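Farbabgabe bei dunkler Baumwolle, zweiter Durchgang

Im Oktober hatte ich hier geschrieben, dass die Waschtemperatur bei reaktiv gefärbter Baumwolle der wichtigste Faktor für das Ausbluten sei. Jiahui Jin hat mir daraufhin per Mail widersprochen und auf die Wasserhärte verwiesen. Ich habe die Versuche deshalb mit zwei Wassersorten wiederholt.

Aufbau: Einmachgläser mit je 500 ml Wasser, darin ein Stoffabschnitt und ein gleich großes Stück ungefärbter Nessel als Begleitgewebe. Das Leitungswasser kommt bei mir mit 18 °dH aus der Wand, die Vergleichsproben liefen mit destilliertem Wasser. Waschmittel war in allen Gläsern dasselbe flüssige Colorwaschmittel ohne Bleiche, abgemessen mit der Einwegspritze. Temperaturen: 30, 40 und 60 Grad, jeweils 30 Minuten im Wasserbad, alle fünf Minuten geschwenkt. Danach kalt gespült und liegend getrocknet.

Bei 30 Grad sehe ich am Nessel keinen Unterschied zwischen hart und weich. Bei 40 Grad ist das Begleitgewebe im harten Wasser minimal grauer, was ich eher Kalkseifen als Farbstoff zuschreibe. Bei 60 Grad färbt es in beiden Fällen sichtbar an, im destillierten Wasser etwas weniger. Die Temperatur bleibt damit vorn, die Härte spielt mit – Jiahui hatte also zur Hälfte recht.
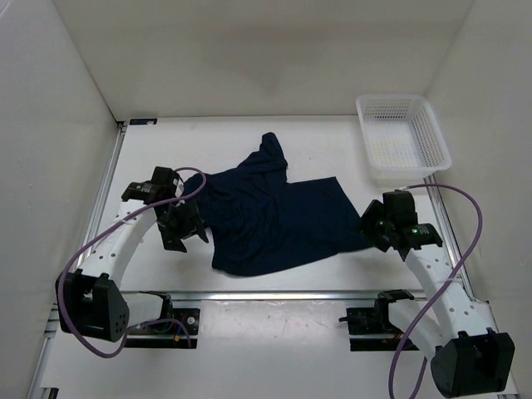
Offen ist noch die Beurteilung mit bloßem Auge. Einen Graumaßstab habe ich bestellt, bis dahin vergleiche ich bei Tageslicht am Nordfenster. Marineblau ist dabei der unangenehmste Fall: Liegt ein Stück so zerknüllt da wie das dunkelblaue auf der weißen Tischplatte, wirken die Falten je nach Lichteinfall heller oder dunkler, und ein echter Farbverlust ist davon kaum zu trennen. Glatt streichen und immer aus demselben Winkel ansehen, sonst sind die Notizen wertlos.

Nächster Durchgang mit Essigzusatz im Spülwasser. Ich erwarte keinen Effekt, werde aber oft genug danach gefragt.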